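Student Team Teaches Two Robot Arms to Set a Table

Kandamance Robotics Club takes on place settings for spring showcase

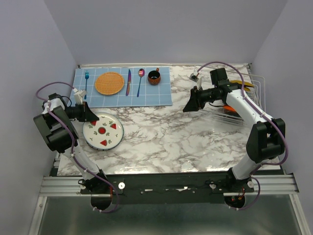
The Kandamance Robotics Club has spent the months since January on a job most of its members first did at age five. The club wants a pair of robot arms to set a place for one person, start to finish, without a hand on the controls.

The project is called Pinis, a name the students picked by vote. It is the club's entry in the Nodex Student Showcase, where college teams present a household task of their own choosing. Teams get 12 minutes on the floor, and judges may ask for the task to be run again with the dishes moved.

"Last year we stacked blocks, and people walked past us," said Simin Esfahani, a junior who leads the team. "Everybody has an opinion about where the fork goes. Now they stop and argue with us."

The club's target layout has the fork on the left, the plate on the charger, and the knife and spoon on the right, with a mug beyond them. The arms work side by side from the front of the table, and each one carries a small camera near its wrist.

The students began by guiding the arms through the task themselves. Club members took turns in the evening, usually in pairs, with one person driving and the other resetting the table between runs. By the end of the first round they had saved 1351 runs, which they used to train the software that now drives the arms. Junaid Tarar, a sophomore, kept the log and threw out the bad ones.

"I was strict at first," Tarar said. "If somebody bumped the mug, it was gone. Then Ovidiu told me to keep some of those, as long as the person fixed it. The arms have to learn how to fix things too."

Ovidiu Coman teaches the college's introductory automation course and has advised the club for three years. He said he leaves the choice of project to the students but asks them to write down what counts as a success before they start. For Pinis, the rule is that every piece must end up within a finger's width of its spot and nothing can be dropped.

In the most recent test, the arms were given 20 tries and finished 12 of them. Most of the failed tries came down to flatware. A knife or spoon lying flat gives the gripper very little to hold, and the team has gone back and forth on whether to pick it up by the handle or closer to the middle. They have settled on the handle for now.

The plate has been less trouble than expected. Golshifteh Azimi, who handles the software with one other student, said the wicker charger is a different story. Its surface is uneven, and a plate set down too fast can slide before the gripper lets go.

"We slowed that part down a lot," Azimi said. "It's kind of boring to watch now, but it works more often."

The team also plans to add a second half to the task, in which the arms clear the place and put the dishes in a rack. That part is at an early stage - so far only the mug has made it in - and Esfahani said it will be shown only if it is ready.

Money for spare gripper parts came from Bahrami, a local kitchen supply store, which also lets members borrow dishes for testing. Each of the club's members pays dues of 20 dollars a semester.

New members can join at any point in the year, and no programming experience is needed. Those who want to help with the next round of runs will get a short training session before they drive the arms. The club meets at 6 p.m. in the automation lab, and visitors may watch a test from the benches along the back.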